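# Toothpaste, tumblers and the washroom shelf: frequently asked questions

Applies to the furnished rooms at Wodbridge with a shared washroom. Rooms with their own bathroom use the same tumbler but a different shelf, and the differences are noted where they matter. Page maintained by Efthymia Gavalas, Wodbridge room fittings. Last revised in July.

## The tumbler

**What size is the tumbler?**

The standard issue is the Makris tumbler, 88 mm tall, with an inside base diameter of 62 mm. The base is flat and the wall flares slightly towards the rim. Rooms fitted out earlier may still have the older Perkora model, which is narrower and has a moulded ring inside the base. Both are plastic. Glass is not supplied for shared washrooms.

**Does the colour mean anything?**

Only within a shared room. Two people in one room are given tumblers of different colours. The colour has no connection with the room number or the floor.

**Will my toothpaste tube stand up in it?**

Most full-size tubes will, with the cap end down and the crimped end up. The tube leans against the rim and rests on the edge of its cap. Stability depends on three measurements: the width of the cap, the length of tube above the rim, and how much paste is left. A long tube that is nearly full has a high centre of gravity when stood on its crimp, so that position is not recommended.

Travel-size tubes are shorter than the tumbler wall in some cases and drop out of reach. Lay these flat on the shelf.

**Why cap down?**

Paste settles towards the nozzle and less squeezing is needed. It also keeps the crimped end, where the batch number and expiry date are commonly stamped, in view. A tube stored cap down must be closed properly. A screw cap should be turned until it stops; a flip cap should be pressed until it clicks. If the cap no longer clicks, store the tube flat.

**Can the toothbrush go in the same tumbler?**

Yes, one tube and one brush. Put the tube in first, then lean the brush against the opposite side with the head up. Two brushes touching at the head should be separated. Ask at the linen desk for a second tumbler if you need one; there is no charge.

**Mine falls over as soon as I put the tube in. Is it faulty?**

Check the following before asking for a replacement:

1. The tumbler is standing on a flat surface and does not overlap the shelf lip.
2. The cap has reached the base. In the Perkora model a wide cap can sit on the moulded ring and tilt the tube.
3. The tube is leaning towards the wall side of the shelf.
4. The tumbler is rinsed and free of dried paste under the base.

If all four are in order and it still tips, exchange it for the Makris model.

## Tubes and labels

**The tube I was given isn't labelled in English. How do I tell what it is?**

Tubes left in the welcome tray come from several suppliers, and residents also pass on unopened ones through the spare shelf. The large lettering on the front is usually the product name or the flavour, and tells you little about how it should be used. Any Latin lettering tends to be a single descriptive word. On a purple and white packet like the one on the table, the printing reads 益优薄荷, with PROBIOTIC in smaller letters; 薄荷 is mint.
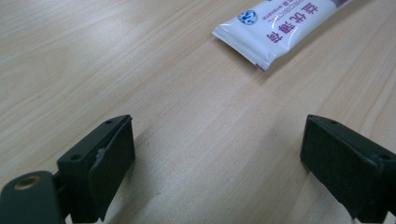
Before using any unfamiliar product, look on the back for the ingredients list and for fluoride content, normally given in ppm. If you cannot read the label, point a phone translation app at it under good light. Glossy film reflects a ceiling lamp badly, so tilt the pack until the highlight moves off the print. If the contents are still unclear, leave the item on the spare shelf and use another.

**Is "probiotic" toothpaste a substitute for the ordinary kind?**

This page covers storage and fittings and does not give dental advice. Check the fluoride content and put the question to a dentist or pharmacist.

**How do I read the expiry date on the crimp?**

The crimp may carry a batch code, a date, or both, pressed into the plastic without ink. Rub a soft pencil lightly across it if the characters are hard to see. Formats vary: year first is common on imported goods. A small symbol of an open jar with a number and the letter M gives the number of months the product keeps after opening.

**Should I roll the tube or press it flat?**

Press it flat. Rolling from the crimp shortens the tube and moves the weight upwards, and a rolled tube catches on the rim when lifted out. To flatten a tube, lay it on a hard surface and draw the edge of a comb from the crimp towards the cap. Clips are permitted, though a heavy metal clip at the top will tip a light tumbler.

**Are tube squeezers supplied?**

No. The Drileck wall-mounted squeezer was tried in the ground-floor washroom and withdrawn. It accepted narrow tubes only and the adhesive pad marked the tiles.

## The shelf and the table

**How much fits on the shelf?**

The shared-washroom shelf is 400 mm long and is divided between two people. Half is enough for one tumbler, a soap dish and a folded flannel. In rooms with their own bathroom the shelf is 800 mm and undivided.

**May I keep the tumbler in my room instead?**

Yes. Many residents keep their toothpaste and brush on the table in the room and carry them to the washroom. Stand the tumbler well back from the edge. Lower the tube in with one hand and let it find its lean before letting go – dropping it in from above is the usual cause of a knocked-over tumbler.
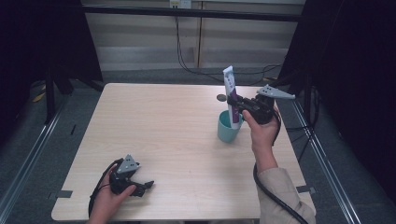
Drain the tumbler before bringing it back. Residual water collects round the cap and leaves a white ring on the base, and it will mark a wooden surface if the outside is wet as well. A folded flannel or a cork mat underneath is sufficient protection. Cork mats are kept at the linen desk.

**What removes dried toothpaste from a wooden table?**

Soften it with a damp cloth for a minute, lift it with the edge of a plastic card, and wipe along the grain. Dry the area straight away. Do not use scouring powder or a kitchen scourer. Toothpaste is itself a mild abrasive, and rubbing a dry deposit can leave a dull patch in a matt finish.

**And a white water ring?**

Leave it overnight. Many fade as the finish dries out. If the ring is still there the next day, report it and do not apply oil or wax over it.

## Cleaning and replacement

**How often should the tumbler be washed?**

Weekly, in hot water with washing-up liquid, using a bottle brush for the join between wall and base. The Makris model may go in the top rack of a dishwasher. The Perkora model may not; it warps at the rim and the tube then leans to one side whichever way it is placed.

**There is a black line inside the base. Is it safe?**

The line is normally mould growing on trapped residue. Wash the tumbler, then soak it for half an hour in equal parts white vinegar and water, rinse and dry upside down. If the line remains, exchange it. Never mix vinegar with bleach or with any bleach-based bathroom cleaner.

**How do I dry it?**

Upside down on the rack by the window, or tilted on the edge of the soap dish so that air can get in. A tumbler placed rim down on a flat shelf does not dry inside.

**What should I do with an empty tube?**

Plastic tubes go in the general waste unless the tube carries a recycling mark and the current collection list accepts it. The list is pinned inside the cleaning cupboard door. Replace the cap first. Part-used tubes may not be left on the spare shelf.

**Where do I exchange a cracked tumbler?**

At the linen desk, between 8 am and 10 am. Bring the old one. A fine crack at the rim counts as a fault. Replacements are always the Makris model, so anyone exchanging a Perkora should expect the new one to be wider, and may need to move the soap dish along to make room.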